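Wovetham open day, who else went?

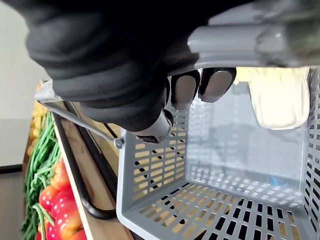

Gloved hand over the shopping basket, beans and peppers on the left

geetha_g wrote:
Just back and still buzzing! They had a whole grocery corner set up, and I stood at the rope through 3 full runs (my feet hurt, worth it). I love that the hand wears that big padded black sleeve with only the fingertips poking out.

odair.f wrote:
Fun day, but a mock shop with tidy peppers is easy mode. Put it in my local store at 5 pm and then I'll clap.

geetha_g wrote:
Oh come on, green beans all tangled over each other are not easy mode!

Tarcisio_H wrote:
With Odair on the produce, but that basket is nothing but slots. I'd be catching fingers in it all day. Did anyone ask about grip force?

knogueira wrote:
I asked Elaine at the desk. She didn't have a number, but they're doing it again in January and the engineers will take questions.

odair.f wrote:
Fine, I'll go. Save me a spot at the rope.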